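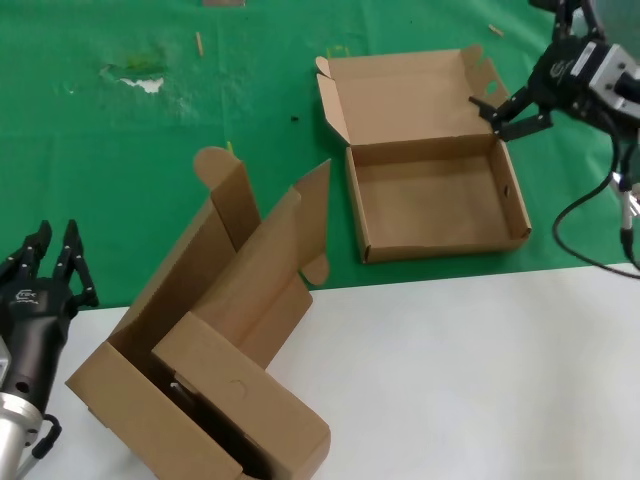

Packing bench notes, 21 August 2021

Spent most of the morning on cartons again, and I want to get this down while I still remember which flap goes where. We are still deciding between the Leka mailer and the Bostska one for the sample kits, and I keep changing my mind, so please bear with me if this reads like an argument with myself.

The little mailer with the hinged lid is a pleasure to fold, I must say. Walls up first, then the side flaps on the lid, and leave the lid standing until the very end. If you bring it down early the notched flaps catch on the side walls and you end up with a crease right where the label goes (ask me how I know). I like that it needs no tape at all. The kraft board marks easily, though, so fold on the green cloth and keep the white part of the table for labels and paperwork. I found grit under two blanks last week and it had scratched the print side.

The other style is more of a wrestling match. The panels want to spring back at every stage, and the rounded tabs only go in willingly if the slots have been opened with a thumb beforehand. I have taken to pre-bending every score line a little past square and letting it relax, and that helped a great deal with the long side flaps. Also, look inside before closing! Small things do get left at the bottom of these while the flaps are still up in the air, and it is no fun unpicking a tucked lid to get them out.

Stock on the shelf: 654 blanks of the small size, 40 of the other. Vovlow quoted us for 2000 of the small, delivered flat, and I think we should say yes if the price still stands. They were very kind about the April mix-up.

Still to do: try 17 kits from the Zosus order with the tissue liner in and see whether the lids still sit flat. I suspect the liner wants trimming by a finger's width on the short side. Bone folder is in the top drawer again, please put it back there, I spent ages hunting for it. More tomorrow if the tissue turns up.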